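Site visit report: Skarusdale distribution warehouse
2025-12-07

The Skarusdale building is leased by Saragih, a contract storage and packing firm that handles slow-moving stock for smaller sellers. I went through it on the open day with a group of 17, mostly people who run online shops and wanted to see where their cartons end up. Tamás Pintér, the floor supervisor, led the tour.

Goods come in by a single dock on the east side. Pallets are checked against the delivery note, broken down on the dock floor and moved by trolley. There is no conveyor. Pintér said one was priced in April and dropped, as the aisles would have had to be widened by a shelf bay each.

The main hall has 16 aisles. Most of the shelving is slotted steel post with loose boards, bought second-hand from the former Kesaser depot, and the boards show it: scuffing along the front edges, paint gone in places. Board height is changed by hand with a rubber mallet. Where bays from different suppliers meet, the posts do not match in colour or hole pattern, and boards cannot be swapped between them.

Stock location follows pick frequency. Heavy and boxed goods go at the bottom, fast movers at waist height, and spares and returns on the top boards. The system records the bay but does not record the position on the board, so the order within a bay depends on whoever last worked it. Drinkware and supplements are kept in aisle 8, where a good deal of the work is tidying. Bottles are grouped by lid colour, as the bodies are otherwise alike, and are meant to stand upright with the printing to the front. Tall items at the back are hard to reach without knocking the front row.

Kurniawati Rondonuwu covered stock counts. Each aisle is counted on a rotation, and a bay has to be faced up before its count begins. The last full count gave 129 line discrepancies, most of them items put back in the neighbouring bay. Rendau, the software in use, flags these only when a pick fails. She would prefer a label for each board – the cost is small, but someone has to print and fix them all.

Packing was not running during our visit, so I have no notes on throughput. Parking is on the north side and the entrance is poorly signed. The next open day has not been set.
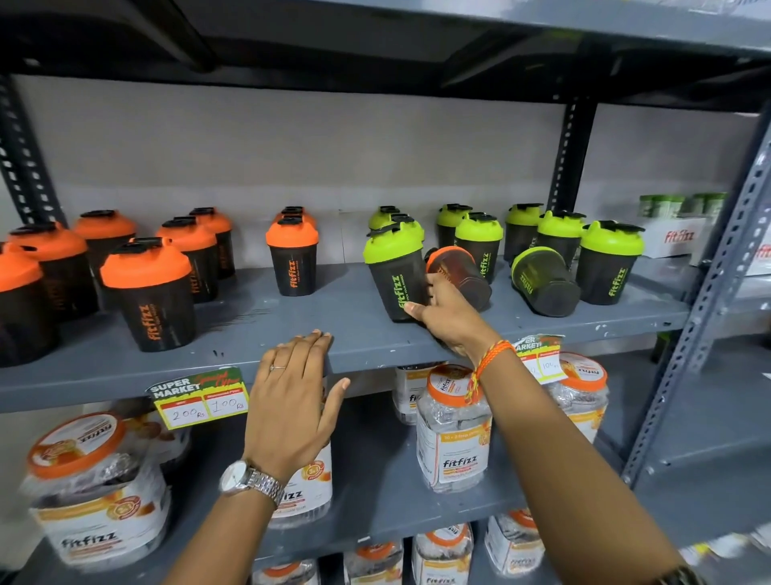

Fitfizz shakers, orange and green lids, on a middle shelf.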